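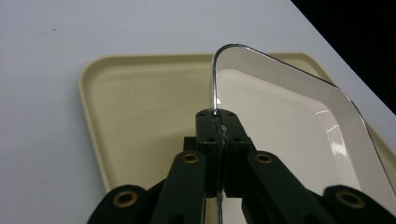

The shop on Zutbridge has been open to members since October, and one bench in it is given over to a hand-held gripper project called Ilelora. Its builder had worked on it for 51 evenings when we met there on a Saturday morning.

"I started at home, on the kitchen table," the builder said. "I moved when I ran out of table."

The gripper is worked by hand. A person carries it to an object, closes the fingers on it and moves it, and the recordings are later used to train an arm. The arm is still in a box.

"People ask to see the arm first. I tell them the fingers come first. If you can't pick up a tray with the thing in your own hand, a motor won't help you."

Thin plastic has been the hardest part. A clear tray gives the fingers only a narrow rim to close on, and early versions let it twist.

"You want the two faces to meet flat. Mine met at the tips and left a gap lower down. I printed that linkage 6 times before I was happy with it."

The joints run on brass bushings, ordered from a small supplier called Vaněk. Plain holes in the printed arms wore oval within weeks.

"I would put bushings in from day one. It's an evening's work and then you forget about them."

Dishes are a different job from trays. On the bench, a white enamel dish gets tipped up on one side over a beige tray, with the tool's tip pressed to the inside of the rim.

"Enamel is slick, so I go in at the rim and lift one end. Foam pads are kinder to it than bare plastic. They pick up lint, though, and I haven't found one I like for long."
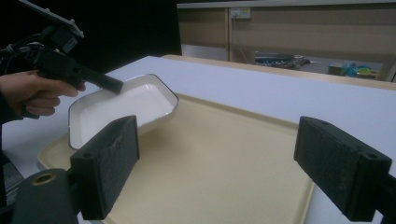
Costs and what comes next

The log stands at 969 recorded grasps. Parts have come to 70 dollars, leaving out the arm, which was bought used from a member of the Olholm workshop.

"I want more dishes in there before I unpack it. After that I need a stand for it, and I haven't drawn one yet."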